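Jandavex Piel: ficha de datos

Versión 2, publicada el 16 de enero de 2021

Jandavex Piel es un conjunto de reseñas en español sobre productos de cuidado facial: limpiadoras, hidratantes, protectores solares y exfoliantes. Reúne 961 reseñas escritas por compradoras y compradores de la tienda en línea Plorska, con su valoración y una anotación manual del tipo de piel y de los efectos que menciona cada texto.

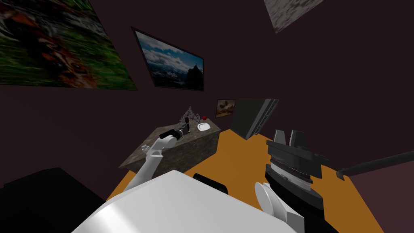
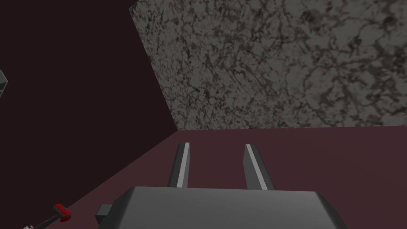 Contenido del paquete

resenas.csv: una fila por reseña, codificación UTF-8, separador punto y coma.
productos.csv: una fila por producto, con categoría, formato y lista de ingredientes tal como figura en el envase.
guia_anotacion.txt: criterios que siguieron las personas anotadoras.
cambios.txt: diferencias respecto a la versión anterior.

Columnas de resenas.csv

id_resena: identificador interno, sin relación con el número de pedido.
id_producto: enlaza con productos.csv.
texto: la reseña completa. Se conservan faltas de ortografía, mayúsculas y emoticonos.
valoracion: entero de 1 a 5, puesto por quien compró.
tipo_piel: seca, grasa, mixta, sensible, normal o no_consta.
efectos: lista separada por comas. Hay 16 etiquetas posibles, entre ellas tirantez, brillo, rojez, picor, granitos, descamacion, suavidad y residuo_blanco.
momento_uso: manana, noche, ambos o no_consta.
anotador: A o B.

Si una reseña no menciona ningún efecto, la columna efectos queda vacía. No se usa la palabra "ninguno". En la primera versión sí aparecía, y quien tenga código escrito para ella deberá cambiar esa comprobación.

Origen de los datos

Los textos proceden del formulario de opinión que Plorska envía tras la compra. Solo se incluyeron reseñas de clientes que marcaron la casilla de cesión para investigación. La última extracción se hizo en septiembre. Se descartaron los textos de menos de 30 caracteres, los duplicados exactos y los que hablaban únicamente del envío o del embalaje. Cuando una reseña trataba del envío y también del producto, se dejó entera.

Los nombres propios, teléfonos y direcciones de correo se sustituyeron por la marca DATO. También se sustituyeron los nombres de centros de estética y consultas. Los nombres de los productos no se ocultaron.

Anotación

Dos personas con formación en cosmética leyeron las reseñas por separado, con la guía delante. Los desacuerdos se resolvieron en una lectura conjunta, y la columna anotador indica de quién es la etiqueta que quedó al final. Las dudas más frecuentes fueron estas:

"Me deja la cara tirante": se anota tirantez aunque la autora lo cuente como algo bueno. La opinión ya está en la valoración.

"Me salió de todo": se anota granitos solo si otra parte del texto lo aclara. En caso contrario queda sin etiqueta.

"Piel madura": no se considera tipo de piel. Se anota no_consta, salvo que además diga si es seca, mixta, etc.

"Brilla mucho" en un iluminador o una crema con color: no se anota brillo si queda claro que se busca ese acabado.

Usos previstos

El conjunto sirve para entrenar y evaluar clasificadores de texto, para extraer menciones de efectos y para estudiar el vocabulario con que se habla de la piel en distintos países. El clasificador Drirnamus, que se distribuye aparte, se ajustó con la primera versión y todavía no se ha reentrenado con esta.

No debe usarse para recomendar tratamientos ni para decidir si un producto es seguro. Una reseña que dice picor recoge lo que sintió una persona y no permite saber si lo causó la crema, otro cosmético o el sol.

Limitaciones

La mayoría de las reseñas tiene cuatro o cinco estrellas. Los protectores solares están mejor representados que los exfoliantes, de los que hay muy pocas reseñas negativas. Predomina el español peninsular. Las listas de ingredientes corresponden al envase vigente en la fecha de extracción, y algún fabricante ha cambiado la fórmula después sin cambiar el nombre. No se recogió la edad de quien escribe.

En tipo_piel, no_consta es el valor más común. Conviene no tratarlo como una categoría más al calcular promedios.

Cómo cargarlo

Con Python y pandas:

import pandas as pd
r = pd.read_csv("resenas.csv", sep=";", encoding="utf-8")
p = pd.read_csv("productos.csv", sep=";", encoding="utf-8")
datos = r.merge(p, on="id_producto", how="left")

Algunas reseñas contienen saltos de línea dentro del texto. Van entre comillas y pandas las lee bien, pero un programa que procese el archivo línea a línea las partirá.

Cambios en esta versión

Se añadió la columna momento_uso.
Se separaron rojez y picor, que antes compartían etiqueta.
Se corrigieron identificadores de producto repetidos en la categoría de limpiadoras.
Se retiraron las reseñas de la línea capilar Sorrentino, incluidas por error.

Licencia y avisos

Uso libre para investigación y docencia, citando el nombre del conjunto y la versión. Para uso comercial hay que pedir permiso a Jandavex. Si una persona reconoce una reseña suya y quiere retirarla, puede solicitarlo desde su cuenta de Plorska, y el texto desaparecerá en la siguiente versión. Los errores de anotación se comunican abriendo una incidencia en el repositorio con el id_resena y la etiqueta propuesta.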